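Section 6. Preparing and Running a Visitor Demonstration

6.1 Scope

This section applies to open days, school visits and customer tours at the Pirnar hall. It covers the hand-held gripper pair and the head-mounted device supplied with the Cirngate kit. It does not cover the fixed arms, for which Section 9 must be followed.

The demonstration lead is responsible for the equipment and for the conduct of the session. A second member of staff, referred to below as the host, is responsible for the visitors. The two duties must not be combined, even for small groups.

6.2 Before visitors arrive

1. Charge both grippers and the head-mounted device overnight. Do not begin a session with either gripper showing less than 60 per cent.

2. Clear the floor between the staircase and the demonstration area. Chairs that are not in use should be placed against the wall, with their castors off the marked walkway.

3. Switch on all ceiling lights. The markers are read poorly in uneven light, and the left side of the hall is affected by the windows in the late afternoon. The minimum level at the table is 400 lux, measured with the meter kept in drawer two.

4. Wipe the finger pads with a dry, lint-free cloth. Solvent must not be used on the mesh surface.

5. Check that the marker cube on each gripper is seated firmly and that its printed face is clean. A cube that can be turned by hand must be refitted as described in 4.3.

6. Create a new session in the Vidal software and select the profile named "Open Day". This profile shows the live view but stores nothing.

Caution: The "Standard" profile records sound and pictures. It must not be selected while visitors are in the hall unless every visitor has signed form 284.

6.3 Fitting and starting

1. Put on the head-mounted device and adjust the rear strap until the device does not shift when the head is lowered.

2. Take up the grippers one at a time. Hold each by the lower grip, with the ventilation slots left uncovered.

3. Raise both grippers to chest height, keeping the marker cubes in view of the head-mounted device, and wait for the two tones.

Note: If only one tone is heard, lower both grippers, wait five seconds and repeat the step. A second failure should be entered in the log before the spare pair is used.

4. Close and open each gripper fully, twice. The two pads should meet at the point without a gap.

The lead should then turn slowly towards the middle of the hall, so that the software can settle before the first task. The shelving, the pillar and the mezzanine railing are useful fixed points for this purpose, and the view from a gripper should be steady when it is directed at them.

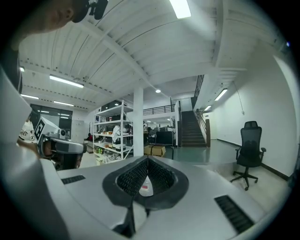 6.4 Carrying out the demonstration

1. Begin with the cup task. It is short, and it allows visitors at the back to see both hands.

2. Continue with the folding task or the sorting task. The host may invite the group to choose.

3. Describe each movement aloud while it is being made. Plain terms are preferred – "closing the left hand" is better understood than "actuating".

4. Invite one visitor at a time to try a gripper. The head-mounted device stays with the lead throughout.

Caution: Fingers must be kept out of the finger housing at all times. Visitors under 16 may hold a gripper only when the host is standing beside them.

Caution: Visitors are not permitted on the staircase or the mezzanine during a session.

6.5 Closing the session

1. End the session in the software before setting either gripper down.

2. Return the grippers to the Tutwood case with the marker cubes uppermost.

3. Enter the number of cycles shown on screen in the log. Finger pads are replaced at 2,000 cycles, or sooner if the mesh has begun to lift.

4. Report any damage to Hema Nadar on the same day. Bookings for further visits are handled by Amirul Subramaniam, who requires the completed visitor sheet by noon on the following working day.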